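Palteo Duo
Zweiarm-Station für Geschirrrückgabe und Spülküche

Artikelgruppe: Stationen für Gemeinschaftsverpflegung
Hersteller: Belis
Stand: Freitag, 25. Juli

Preis ab Werk: 2.890 Euro monatlich im Mietmodell, Kauf auf Anfrage
Lieferbar ab Februar

Produktbeschreibung

Die Palteo Duo übernimmt in Kantinen, Mensen und Klinikküchen das Einsortieren und Entnehmen von Tellern am Geschirrständer. Zwei Arme arbeiten über einer gemeinsamen Arbeitsfläche. Die Station steht an der reinen Seite der Spülmaschine oder an einem separaten Tisch und wird über ein Bedienfeld in Brusthöhe gestartet und angehalten.

Vorgesehen ist die Palteo Duo für Betriebe, in denen Teller verschiedener Farben und Größen im Umlauf sind und nach dem Spülen getrennt werden müssen. Schüsseln mit steiler Wand, Gläser und Besteck gehören nicht zum Lieferumfang der Greifprogramme. Für Tassen ist ein Programm in Vorbereitung.

Was sich am Arbeitsplatz ändert

Das Abstapeln nasser Teller gehört in vielen Spülküchen zu den Tätigkeiten, die über die ganze Schicht von einer Person ausgeführt werden. Mit der Station entfällt dieser Handgriff für das vorgesehene Geschirr. Die Aufgabe der Bedienperson verschiebt sich: Sie stellt Ständer bereit, nimmt volle Ständer ab, prüft die Teller auf Rückstände und greift ein, wenn die Station einen Teller ablegt und um Bestätigung bittet.

Im Pilotbetrieb im Betriebsrestaurant Tuncer lief die Station 167 Schichten. Der Platz an der reinen Seite blieb besetzt, wird dort aber jetzt im Wechsel mit der Ausgabe vergeben. In den ersten zwei Wochen mussten die Beschäftigten häufiger eingreifen als erwartet, vor allem bei Tellern, die schräg oder zu dicht im Ständer standen. Danach wurde die Bestückung umgestellt: Große Teller kommen nach vorn, zwischen den Farbgruppen bleibt ein Fach frei.

Nicht verändert hat sich die Arbeit an der unreinen Seite. Speisereste abräumen, Tabletts trennen und Besteck einweichen bleibt Handarbeit. Auch die Lautstärke der Spülküche wird durch die Station weder besser noch merklich schlechter.

Wir empfehlen, die Beschäftigten und den Betriebsrat vor der Bestellung einzubeziehen. Die Station speichert Störungen und Laufzeiten, jedoch keine personenbezogenen Leistungsdaten. Eine Auswertung nach Bedienperson ist in der Software nicht vorgesehen und kann auch nicht freigeschaltet werden.

Lieferumfang

Grundgestell mit heller Arbeitsplatte
Zwei Arme mit Parallelgreifern
Kamera am Greifer
Bedienfeld mit Not-Halt
Steuerung Clelto mit Greifprogrammen für flache und tiefe Teller
Einweisung vor Ort, zwei Termine
Betriebsanleitung in deutscher Sprache

Geschirrständer sind nicht enthalten. Vorhandene Drahtständer können meist weiterverwendet werden, wenn sie fest auf der Platte stehen und die Teller aufrecht halten. Bitte senden Sie uns vorab ein Muster zu.

Einrichtung und Einweisung

Für Aufbau und Einmessen ist ein Arbeitstag einzuplanen. Neues Geschirr wird angelernt, indem ein Teller jeder Sorte auf die Arbeitsfläche gelegt und am Bedienfeld bestätigt wird. In der Steuerung lassen sich bis zu 13 Sorten hinterlegen. Matte und gesprenkelte Oberflächen sind möglich, durchsichtiges Glasgeschirr nicht.

Die Einweisung richtet sich an alle, die an der Station arbeiten, auch an Aushilfen. Geübt werden Start, Anhalten, das Freigeben eines gehaltenen Tellers und der Wiederanlauf nach einer Störung.

Greifen am Tellerrand: Der rechte Greifer hält einen lachsrosa Teller geneigt über der Arbeitsfläche, der linke ist geöffnet. Dahinter stehen weitere Teller im Drahtständer.
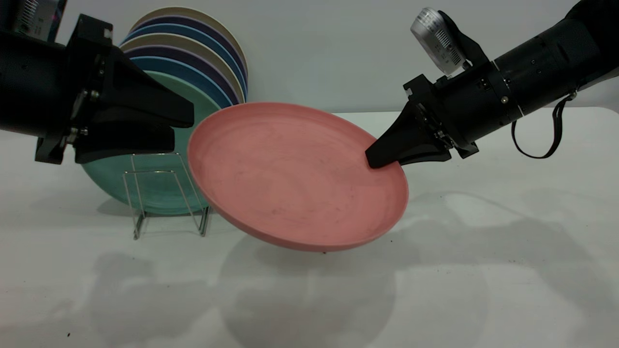
Wer ist zuständig, wenn ein Teller herunterfällt oder zerbricht?

Zuständig ist die Bedienperson am Platz. Sie drückt den Not-Halt, räumt die Scherben von der Arbeitsfläche und prüft Greifer und Ständer auf Splitter. Erst danach wird die Station am Bedienfeld wieder freigegeben. Für den Bruch haftet sie nicht, das sollte im Betrieb vorab schriftlich geregelt sein.

Reinigung und Wartung

Arbeitsplatte nach jeder Schicht feucht abwischen. Greiferbacken mit einem weichen Tuch und mildem Reiniger säubern, keinen Hochdruckreiniger verwenden. Die Kamera wird nur trocken gereinigt. Eine Wartung pro Jahr ist im Mietpreis enthalten, Ersatzbacken werden gesondert berechnet.

Zubehör

Ersatzbacken, Paar
Abdeckhaube für die Nacht
Unterfahrbarer Rollwagen für volle Ständer
Zusätzlicher Einweisungstermin

Anfragen zu Miete, Kauf und Probebetrieb bitte über das Kontaktformular, mit Angabe der Geschirrsorten und der freien Stellfläche.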